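This site uses cookies to remember your reading settings. Accept / Manage

4.2 Swapping grippers in the kitchen corner

So by this point we had two grippers bolted together and tested on the bench, the Fullen (a stiff parallel jaw, pretty fast, not very forgiving) and the Skeltach (slower, with a compliant wrist between the arm and the jaw). On the bench the Fullen won nearly everything, and I was ready to write the section right there. Maricica Dinu talked me out of it. She had spent most of February pulling doors open by hand with a spring scale, and she kept telling me that a bench has no hinges in it. Fair enough!

We moved the whole comparison to the corner of the Brerevdale kitchen and kept everything else the same: same arm, same head camera, same Lazăr controller at the same gains. The only things we changed between blocks were the gripper and its tool offset. We ran 300 trials per gripper, alternating in blocks so that neither one got all the morning light. A trial was approach, contact, pull, and a hold at the end with the microwave door open.

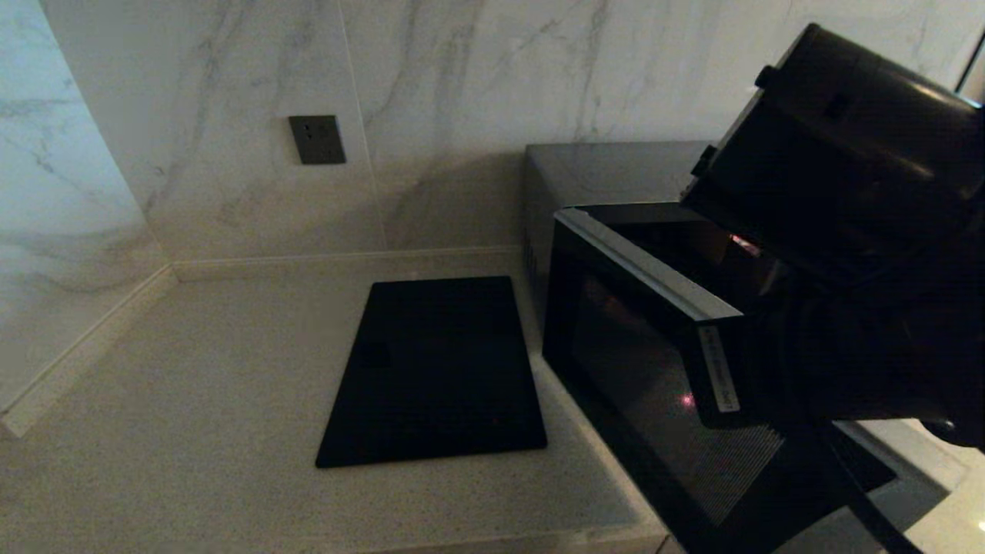

The part I got wrong in my planning was where the trouble would come from. I figured the grasp would be the hard bit. It wasn't, or at least it wasn't the main thing - both grippers got hold of the door most of the time. What hurt the Fullen was the arc. A door on a left-side hinge wants the hand to travel in a curve, and our estimate of the hinge position was always a little off, and a stiff jaw takes that little error and turns it into side load. The controller sees the side load, backs off, and you lose contact halfway through the pull. The Skeltach just leaned into it. Over the full set it finished 88 percent of its pulls and the Fullen finished 81, and nearly all of the gap comes from that middle stretch of the swing.

I should say a word about the head camera too, as we leaned on it more than we meant to. Once the hand is over the door it blocks a good piece of the view, and the Skeltach is the bulkier of the two, so it blocks more. We tried re-estimating the door angle during the pull and gave up on it. Instead we took the estimate before the approach, froze it, and let the wrist force do the rest. Tiruwork Araya wrote a small filter that throws out any estimate made with less than half of the door edge in view, and that one change saved us a lot of grief. (It's in the code release, in the folder with the terrible name. Sorry, Tiruwork.)

The other headache was dark glass. Our depth estimates on glossy black surfaces were noisy on every run, and this corner has plenty of that, with the cooktop and the microwave window both in view. The tile was easier than I expected. We ended up fitting the countertop plane first, from the speckled stone, and then placing everything else relative to it.
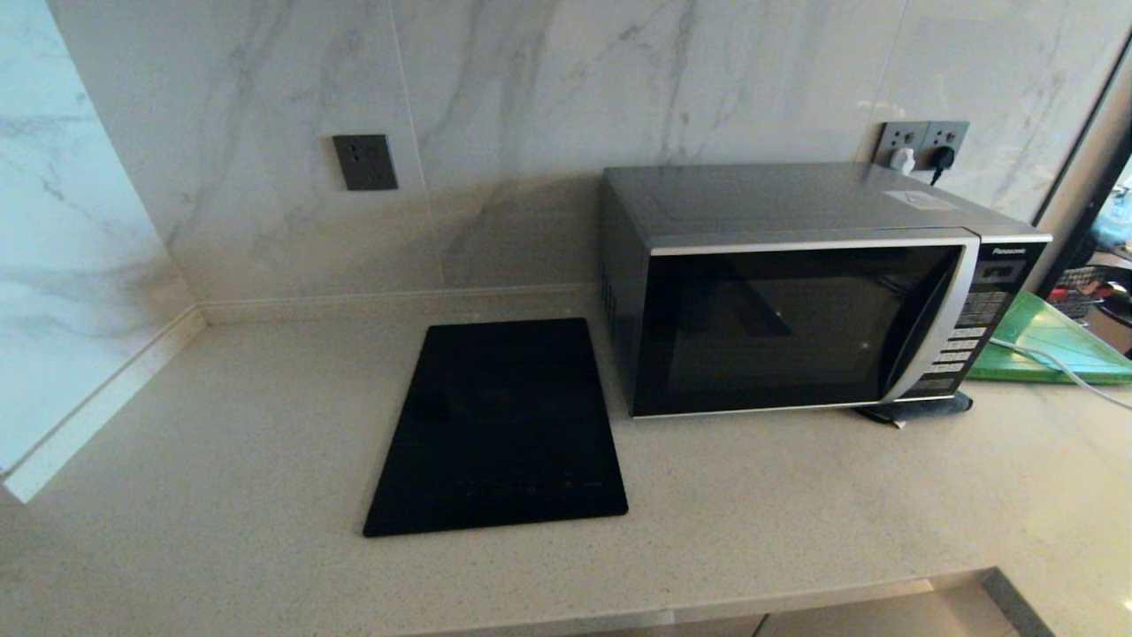
Figure 7. Head camera view of the counter corner with the microwave door closed and no gripper in view. The black glass cooktop is left of the microwave.

We labeled 1,433 head camera images for the plane fit, by hand, over what felt like a very long week. With the plane fixed, the error in the starting hand height dropped enough that both grippers improved, the Fullen more so. I take that as a hint that some of what we were calling a gripper problem was really a perception problem, and I'd be careful about quoting the two percentages above without the controller gains next to them. A softer controller might close the gap. We ran out of kitchen time before we could try it properly, so Section 4.3 only has the bench version.

Reader comments (3)

hingewatcher
Did you log wrist torque for the failed pulls? I'd love to see the Fullen curves in the middle of the swing.

P. in the lab downstairs
We had the same problem with black glass and also gave up and used the counter. Glad to see it written down somewhere!

oldservo
What gains on the Lazăr? The table in the appendix lists two sets and I can't tell which one goes with the kitchen trials.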